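Rim grasps and the wrist camera: what I changed in the planner

2025-06-16

The grasp planner in Graler has treated bowls as a solved object class for as long as I have worked on it. It fit a circle to the rim, picked the point on the circle with the shortest approach path, and closed the fingers across the wall. On the Kotitero kitchen set this was good enough that I stopped looking at it. Then in April I moved the same code to the Nutier arm, and the bowl numbers dropped while everything else held.

Most of two weeks went into the wrong place. I assumed hand-eye calibration, redid it, and got the same transform back to within the repeatability of the target. I assumed latency, timestamped every stage, and found nothing worth fixing. The failures were all of one kind: a fingertip came down on top of the lip and the force guard tripped.

What the planner got wrong

The circle fit was fine when the whole rim was in view. It was poor when only an arc was in view, and the final approach is exactly when that happens. With less than half the rim visible, center and radius trade off against each other. You can move the center outward and grow the radius, and the residual barely changes. The optimizer was reporting convergence, and it had converged, to any of a long valley of circles.

None of this matters much if you only use the fit for a point on the visible arc, where all of those circles agree. The planner did not do that. It computed the finger closing direction from the center, so error in the center became yaw error at the wrist. A few degrees of yaw on a thick wall with wide fingers is enough to clip the lip.

What I changed

There are three changes, in the order I merged them.

First, the fit is now done once from the overview pose and frozen. Later frames can shift it in the plane but cannot change the radius. This alone fixed most of the yaw scatter.

Second, the closing direction comes from the local edge normal, averaged over a short window of rim pixels on either side of the grasp point. No center is involved. The window length is the only parameter, and it is not sensitive.

Third, there is a hold before closing. Once both tips are below the lip height, the controller stops descending and checks that the rim edge passes between the finger masks. The finger masks are static in the wrist view, so the check costs almost nothing. If the edge is outside the gap, the arm backs up and replans instead of squeezing.

The wrist view with one finger on each side of the wall is what the check has to accept. The gap leaves only a thin strip of rim to work with, and the edge on either side of it is hidden by the fingers.

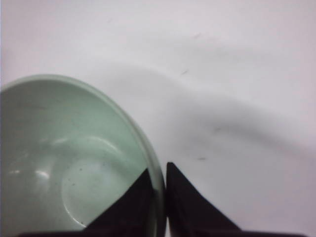 Edges that are not the rim

Glazed bowls have more than one curved edge. The ring around the flat base inside a bowl is a clean, bright arc and the detector likes it. So are some highlights on the inner wall. I now reject any arc whose curvature disagrees with the frozen radius, which removes base rings reliably.

Shadows were a smaller problem than I expected. A soft shadow on a white table has a gradient too shallow for the edge threshold. Specks and lint pass the threshold but fail the minimum arc length.

Results

I replayed 628 logged approaches through the new code offline, then ran 200 live attempts. The replay is only useful for the perception half, as the logged arm motion does not respond to the new output. Lip strikes are now rare enough that I read each one by hand. The remaining ones are mostly bad overview fits, where the frozen radius was wrong from the start.

Still open

The Limsakul depth driver drops the first frame after a mode switch, and the overview fit sometimes runs on a stale one. I have a workaround in the launch file that discards 2 frames. A proper fix belongs in the driver, and the patch is written but not yet tested against the older firmware.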